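Youth and Community Groups, lecture notes 4: Starting a new group in a small town
Tiina Rautiainen
3 min read

1. Before the first meeting
A new youth group needs two adults who will stay for the whole year. Many groups in Yeo began with more, but then in June the adults were tired and the children had no leader. Ask early, and ask for a clear yes or no.

2. Who can join
Write the age limits in one sentence. If brothers and sisters are allowed to visit, write also this. Parents read the first page only - so put it there.

3. The Yeo numbers
In our reading (Yook, chapter 2) the town has 2,551 households. Of these, 817 have a child of school age, and 397 answered the letter. I-seul Yook considers this a good result. Please think why she does, and make a short note for the seminar.

4. Place and time
A hall near the school is better than a nice hall far away. The Zorkden group moved across the river and lost its youngest members in one winter.

5. What to bring
Give every family the same short list: drink, indoor shoes, a bag with the child's name. Keep the list short, and do not change it each month.
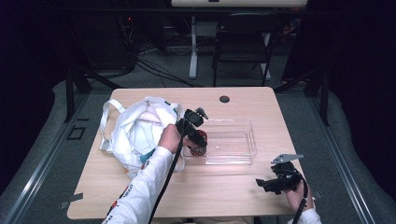 6. Money
Fees should be told before joining. For the seminar, compare the fee letters from Yeo and Zorkden.

2 comments
Share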